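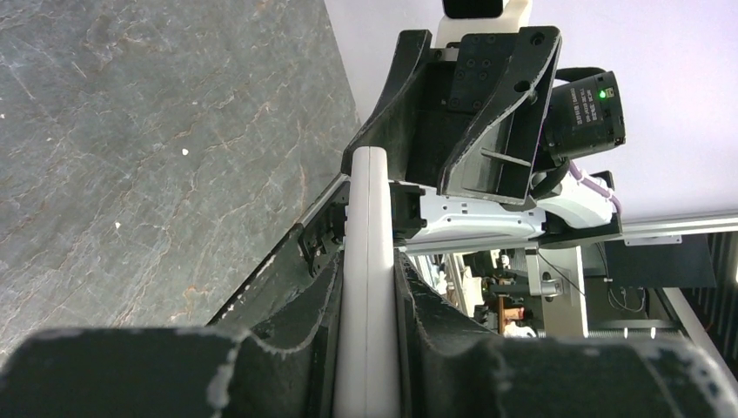 Figure 3. A long white rod with a rounded top, between two dark, scuffed surfaces.

4 Everyday words for surfaces

Speakers have far more ways to talk about touch and finish than dictionaries would lead us to expect, and the recordings from Plasthorpe and Dundstead are full of them. Across about 400 stretches of talk we found people stacking words (smooth-ish, nearly silky, a bit chalky), borrowing from food and weather, and arguing happily over which word fit. One Dundstead speaker spent most of her turn deciding between "rough" and "scratchy" for the same wool blanket, and her reasons were wonderful: a rough thing is rough to everybody, she said, but a scratchy thing is scratchy to you.

That split runs through the whole collection. Following Langlois's coding scheme, we marked each word as belonging to the thing, to the person touching it, or to both. Words for stone and metal went mostly to the thing. Words for cloth leaned the other way, and words for paint and varnish wandered. "Glossy" was the steadiest of the lot – speakers in both towns used it for looks alone, almost never for feel.

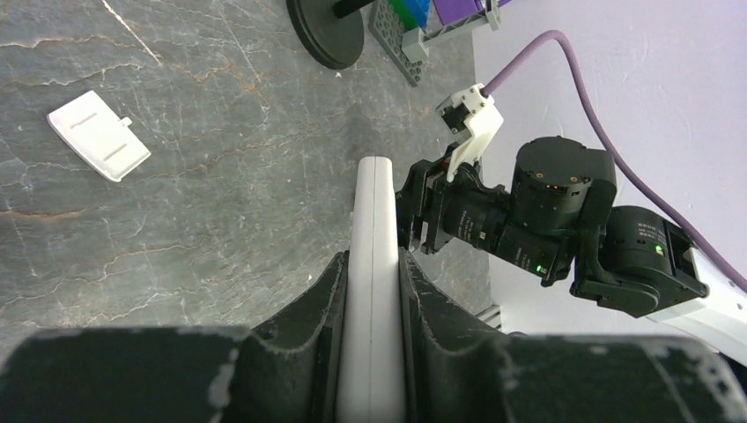

4.1 Words for lines and marks

We had planned to treat marks on a surface as a side topic, but they turned out to be the liveliest part of the November recordings. Speakers drew a sharp line between marks that belong and marks that have arrived. A vein belongs. A scratch has arrived. Cracks sit in between, and when Venla Hakala asked follow-up questions about glazed pottery, the same speaker would often call a fine crack part of the bowl in one breath and damage in the next.

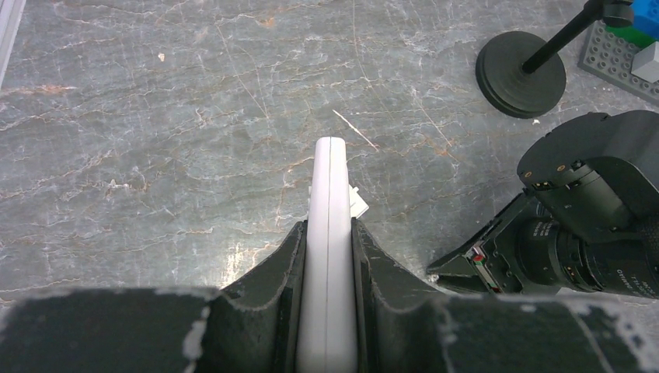 Words for joins behave differently from words for marks, and they deserve a study of their own. "Seam" is by far the favorite in both towns, and it has traveled a long way from sewing. Speakers used it for sausage skins, wallpaper, frozen ponds and chocolate eggs. It comes most easily when the join runs the full length of something, like the thin dark line down the middle of the white object between the two pads, where "seam" feels natural and "crack" would suggest that something had gone wrong. Older speakers in Plasthorpe also had "meet", as a noun, for the place where two halves come together. We have not found it in print with that sense and would love to hear from anyone who has.
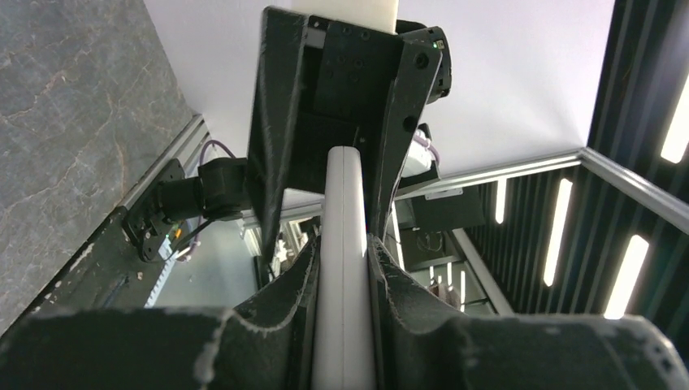 4.2 Words for wear

Wear words are the warmest in the collection. "Worn" was said fondly of steps, spoons and book covers, while "worn out" was kept for shoes and, twice, for the speaker. "Scuffed" nearly always called up an edge or a toe cap. Pirkier's four-way grouping of wear words (rubbed, knocked, thinned, faded) fits our data well, with one exception: "frayed" crosses 2 of the groups, since a frayed cuff has been both rubbed and thinned. We keep it under "thinned" in the counts that follow and return to it in Section 5.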